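表单编号:1199
适用范围:Kadside 学习中心,Trelard 活动室,桌面文具及小件教具
检查周期:每学期两次,本表为五月检查记录
结果标记:合格 / 需跟进 / 不适用

# 桌面文具与收纳用品安全检查表

本表共 12 项,由值班人员逐项填写。凡标记为“需跟进”者,须在意见栏内写明具体情况及处理期限。未填写意见的“需跟进”项目视为漏检,由中心办公室退回补填。检查期间,活动室暂停向学员开放,桌面物品保持原位,待全部项目填写完毕后方可归还柜内。

## 一、笔袋及布质收纳用品

| 序号 | 检查内容 | 结果 |
|---|---|---|
| 1 | 布面无破洞、无脱线,边缘缝合牢固 | 合格 |
| 2 | 拉链可顺畅开合,链头无缺损、无尖锐边角 | 需跟进 |
| 3 | 袋内无刀片、订书钉、散落笔芯等异物 | 合格 |
| 4 | 袋内物品数量适当,闭合后不撑开拉链 | 合格 | 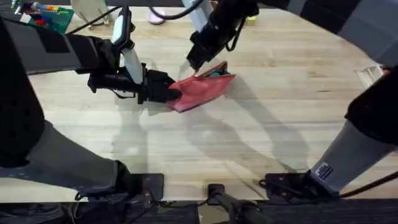
图1 珊瑚红色布质笔袋,袋口敞开

意见:

第1项:布面有褶皱,属正常使用痕迹,不影响安全,不扣分。底边及两端缝线已用手指逐段按压,未见松脱。

第2项:链头拉至末端时略有阻滞,须稍加用力方能通过。低龄学员遇此情况容易猛拉,存在夹手可能。请物品管理岗以石蜡润滑链齿,14 日内复查;复查仍不顺畅的,按报废处理,不再发放。

第3项:检查时应先将物品全部倒出,再将袋内翻转,着重查看底部夹角。上学期曾在同类笔袋内清出断裂笔芯,故该步骤不得以目测代替。

第4项:闭合测试进行两次,均未出现链齿崩开。

## 二、书写用具

| 序号 | 检查内容 | 结果 |
|---|---|---|
| 5 | 铅笔笔杆无开裂、无毛刺,笔尖朝向安全 | 需跟进 |
| 6 | 马克笔笔帽齐全,笔杆无渗漏 | 合格 |
| 7 | 笔筒放置平稳,筒口边缘无起翘 | 合格 |
| 8 | 书写用具不使用时收入笔袋或笔筒,不散放于桌面 | 需跟进 |

意见:

第5项:削尖的铅笔横放于桌面时,笔尖不得朝向座位一侧。本次检查中有一支黄色铅笔的笔尖朝向桌子前缘,学员落座或伸手取物时可能触及。现场已提示调整。自下次检查起,凡出现同样情形,直接记为“需跟进”,不再口头提醒。
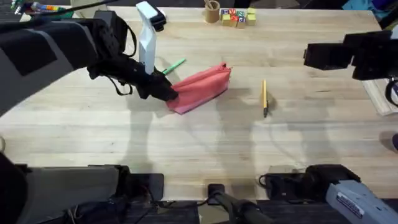

第6项:笔帽以合拢后倒置不脱落为准。带有透气孔的笔帽优先采购,现有库存中无透气孔者仅限年长组使用,低龄组柜内不得存放。检查人员应在纸面试划,确认笔头未松动、未凹陷。

第7项:笔筒为纸板或软木类轻质材料的,重心偏高时容易倾倒。要求筒内物品不超过筒身容量的一半,长度明显高出筒口的物品另行存放。笔筒一律置于桌面后部,远离前缘。筒底受潮变软的,即行更换。

第8项:活动结束后的归位情况不够稳定。建议各组在离场前预留固定时间收拾桌面,由带班人员查看后再行解散。收纳次序统一如下:

1. 马克笔盖紧笔帽,确认后放入笔袋;
2. 铅笔笔尖方向一致,放入笔袋或笔筒;
3. 橡皮及其他小件放入笔袋;
4. 拉合拉链,将笔袋平放入柜,不叠压。

拉合拉链时,一手固定笔袋一端,另一手牵引链头。不得用牙齿咬住链头,亦不得将笔袋悬空拉扯。袋口有笔杆探出时,应先将其推回袋内,再行拉合,以免笔杆卡入链齿。

## 三、小件教具及桌面环境

| 序号 | 检查内容 | 结果 |
|---|---|---|
| 9 | 字母积木表面光滑,印刷图案无剥落 | 合格 |
| 10 | 积木尺寸符合低龄组使用要求,无碎裂小块 | 合格 |
| 11 | 桌面无翘刺、无松动接缝,边角无破损 | 合格 |
| 12 | 桌面照明充足,线缆及通道不妨碍行走 | 合格 |

意见:

第9项:积木印有彩色字母及图案,已用湿白布擦拭抽查,布面未见明显掉色。有素面者不视为印刷缺失,按正常件登记。

第10项:活动室登记在册积木为 32 块,抽查部分均能通过量具测试。量具存放于 Heltent 储物柜上层,用后归还原位。新购积木未经量具测试,不得混入在用批次。
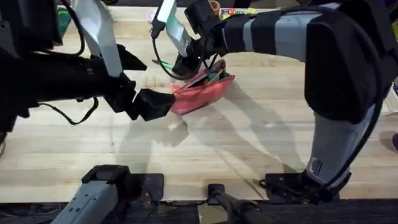

第11项:木质桌面有细小划痕及深色印记,手掌顺木纹及逆木纹各抚过一遍,无刺手感。划痕暂不处理。如后续出现起刺,应先以细砂纸打磨,清除木屑后方可恢复使用。清洁桌面只用微湿抹布,不使用含漂白成分的清洁剂,擦拭后保持通风。

第12项:通道宽度符合中心规定。桌面局部有阴影时,书写位置应适当移至受光均匀处。电源插座保护盖已逐一试合,无缺失。

## 四、需跟进事项汇总

| 对应项目 | 处理措施 | 责任岗位 | 期限 |
|---|---|---|---|
| 第2项 | 润滑链齿并复查,不合格者报废 | 物品管理岗 | 14 日内 |
| 第5项 | 向各组重申铅笔摆放要求 | 带班人员 | 下次活动前 |
| 第8项 | 张贴收纳次序,落实离场查看 | 带班人员 | 下次活动前 |

替换用笔袋由供应商 Naidu 配送,到货后须按第1项至第4项重新检查,合格后加贴标签入柜。标签应贴于吊牌上,不得直接贴于布面。

## 五、填表说明

检查人员应在现场填写,不得事后凭记忆补录。同一项目涉及多件物品的,以其中最差情况作为该项结果。对结果有异议时,保留原记录,另附复查意见,不得涂改。

本表一式两份,一份留存 Trelard 活动室,一份交中心办公室归档。复查结果填写于原表背面,并注明复查时间及岗位。

检查岗位签章:________

复核岗位签章:________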